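Niduvar Gets a Second Life in Print

3 min read

Niduvar was never supposed to come back. The series ran for 11 issues, sold modestly, and stopped on a cliffhanger with the lighthouse city half under water. Clikier, the small press that owned it, moved on to other books. Readers who wanted an ending had to make up their own.

In April the publisher put the title back on its schedule. The new run is planned as five issues, written and drawn by Lindalva Bezerra, who lettered the original series and took over the art for its last two chapters. She has kept the old cast but moved the story forward a generation. The flood is now history, and the children of the first crew are arguing over who gets to tell it.

Bezerra works slowly. She pencils on paper, inks on paper, and scans only when a whole chapter is done. The first issue went through two complete drafts before she showed it to her editor. Most of what changed was the opening, which used to explain the flood in captions - now it starts at a dinner table and lets the reader catch up.
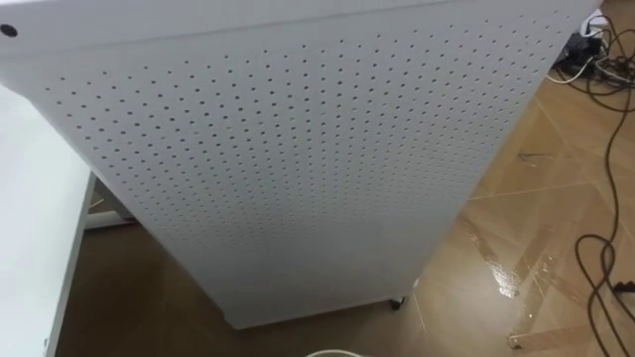
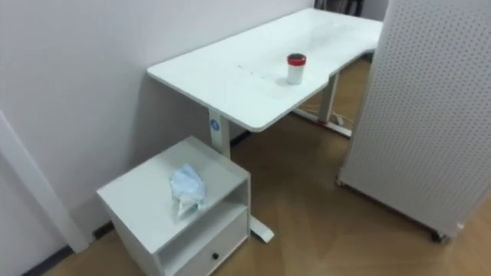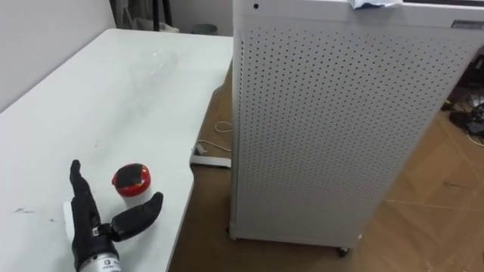 Medeiros thinks the quiet start is a risk. Readers who waited this long want to know what happened to the lighthouse, he said, and making them sit through a family meal first could lose some of them by page six. He would have opened on the water.

Bezerra has heard that argument and left the scene alone. The lighthouse does turn up before the issue ends, in a double-page spread with no dialogue, and the cliffhanger is settled in the second issue.

The colors are flatter than before, with a lot of gray and a dull orange kept for the villain, Lulten. He was a minor smuggler in the first series. In the new one he runs the harbor, and he gets the best lines.

Clikier will also reprint the original issues in a single paperback, with the lettering corrected in the places Bezerra says have bothered her for years. The paperback comes out first - the new series follows a month later.

Last updated in April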